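Plarkora bench notebook
7 Jul 2019

Spent the morning on the table layout. The old arrangement had things wherever they landed, and Minttu Räsänen (back from Stovton in September) wants one fixed order that anybody can set out again without asking. So: containers go in a single row along the back, work goes on the white board in front, and the black top stays clear around it.

Order from left is bowl, wooden box, cup, tray. I tried the box at the far end first and didn't like it. Second from left is fine, slot side up. 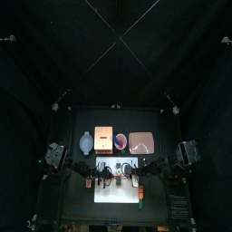
Back row set out, board in the middle with the cables and the red block on it.

The cabling still bothers me. It loops over the upper half of the board and takes up room I would like for parts. Shorter leads from Tultar are on order, part 684, the 700 mm ones. Until those come, keep the plug on the left side of the board with its cords -- I don't want it migrating over to the tray.

Notes on the containers:
Bowl is the light blue one. Handle points to the back.
Cup stays between the box and the tray. The blue piece leans to the left.
Pink tray goes at the right end. Delić has asked for it twice for the other bench. It stays here until the layout is signed off.

The white board throws back a lot of light compared with the black top. I can live with it, but a matte sheet might be worth trying.
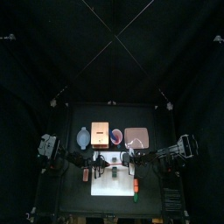
Green blocks on the board, same row behind.

For the blocks I want the squarer one near the top middle and the taller one a short way below it. Still to write up on the layout card, along with the row order. Spare card stock is in drawer 7.

To do: chase Tultar on the leads, find a matte sheet that fits the board, ask Minttu if the cup needs a lid.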